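Re: odd socks again

Nosipho Cele wrote:
> We still have a drawer full of singles at Grirulwood. Do you match
> them before washing or after? And what do you keep them in?

After, always. I gave up pinning pairs together - the pins got lost and so did the socks.

The singles go in a low woven basket on the table, the olive green one with handle slots. Low sides are better for this, you can see down to the bottom. Black ones I leave until daylight, as navy looks the same under a lamp. Anything still single after 3 washes goes in the rag bag.
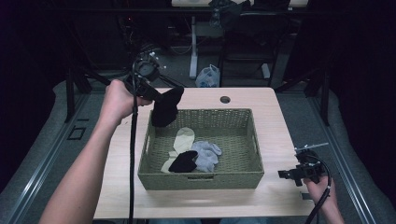
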